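Arden Street Pet Foster Group – minutes, 11 December 2019

I took notes again, so forgive the spelling! Raghda Awwad chaired and kept us moving (mostly).

The June adoption day is on, and we'll ask Rokside for the hall. We voted 6 to 2 to keep the fee at $19 – I was one of the two, for the record.

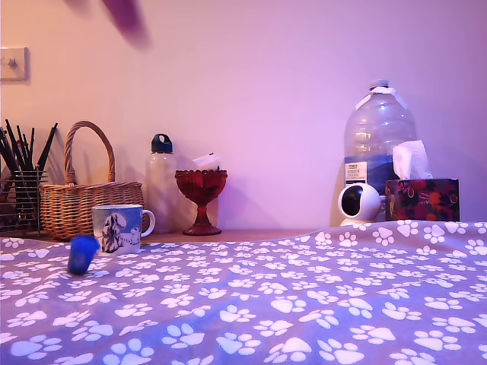 Raghda will call the Karam clinic to book three vaccine slots. Next up was the newsletter, which I'm writing, so send me your stories please!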